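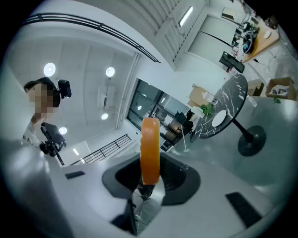

Young Readers > How Things Work > Cars and Trucks

Stories Puzzles Ask Us Grown-ups

Why do new cars get shaken?

By Lena Jasińska
12 October 2025

Have you ever bent a paper clip back and forth, back and forth, until it snapped? One bend does hardly anything. The paper clip looks just fine after the second bend, too, and maybe the third. But tiny cracks are growing inside the metal where you can't see them, and every bend makes them a little longer, until at last the poor thing gives up. Engineers call this fatigue, the same word grown-ups use when they are very, very tired.

A car has the same trouble. Every pothole, every railroad crossing and every bumpy farm road pushes and pulls on its metal parts. One pothole won't hurt much, but think how many a car meets in its whole life! The people who design cars would like to know which parts will get tired first, and they can't wait years and years to find out.

So they use a shaker. Picture a strong steel post under each wheel that can go up and down very fast, a bit like standing on four elevators that have all had too much sugar. Before the shaking starts, someone drives the car over real bumpy roads with little sensors stuck to it. The sensors write down how hard each bump pushes. Then a computer plays those bumps back through the posts, the way you might play back a song you had recorded.

I visited the test lab at Stelldale in August, and Samah Shehata, an engineer there, let me watch from behind the thick window (it was still so loud that my teeth buzzed). The little blue car in the room went nowhere at all, and yet it was having the bumpiest trip you can imagine. It had been at it for 17 days, day and night, and had 42 sensors on it.

"We leave out the smooth parts of the road," Samah told me. "Smooth road doesn't tire the metal very much, so we skip to the bumps."

Every so often the posts stop and the engineers crawl underneath with bright lamps to look for cracks. When they find one, they are often quite pleased! Now they can make that part thicker, or change its shape, and the shaking begins again.

Would you like to try it at home? Ask a grown-up for a paper clip, bend it gently, and count how many bends it takes to break. Mine took 20. Watch out for the broken ends, which can be sharp.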